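Gripper cell budget – the gallery so far

Quick page for those who asked where the money goes. Budget closes Friday at noon, so this is short and a bit rough. Riswood is paying for the first arm, Clilititz wants the same setup if the numbers hold up. Simulation first, hardware after. Thats the order and we're keeping it.

Main quote is in from Gesis. $3,917 for the two-finger gripper, mount plate and one set of spare fingers. Cable kit is separate, $84. Missed that one the first time round, sorry – sheet is fixed now. Shipping not in yet.

Simulator seats next. Vũ license, one year, $2,247. Covers both sites as long as we don't run at the same time. Clilititz mornings, Riswood after lunch. Can live with that till spring.
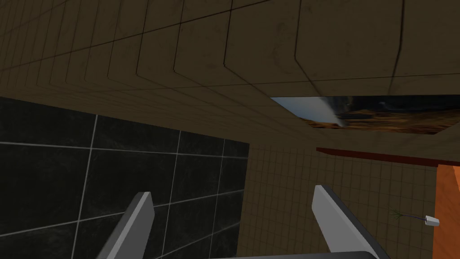

Rendered room, dark tile panel on the left, small beige tiles next to it. Gripper open, nothing in it.

Should we buy the spare fingers now or wait until the first set wears out?

Buy them with the gripper. Ordered later they're a separate shipment with its own minimum order, and the cell sits idle until they show up. One spare set per arm is enough for the first year.

More on the budget, no particular order:

Training. $800 for the two-day course, one person. Riswood sends someone in May, they teach the rest. Second seat if there's money left, probably there won't be.

Computer for the simulator. Using the one we have. Slow on the bigger rooms but it runs. Not asking for a new one this round.

Table and guarding. Riswood has a bench already, needs bolting down. Guarding quote still missing – called twice. If it's not here by Friday it goes in as a placeholder and we fix it next quarter.

Service contract. Skipping it year one. Gesis offers one, we read it, most of it is phone support and a yearly visit. Can be added later at the same price, got that in writing.

Room models. Made in house, no line in the budget. Kitchen and bath tile versions first, plain walls later. Hours go under Riswood general, please don't book them to the cell.

Clilititz second arm. Not in this budget. Same list, same supplier, diffrent bench height, so check the mount plate before copying the order.

Still need from both sites: delivery address, who signs for the boxes, and if the dock takes a pallet. Send it before Friday, noon. New pictures go up when the next rooms are done.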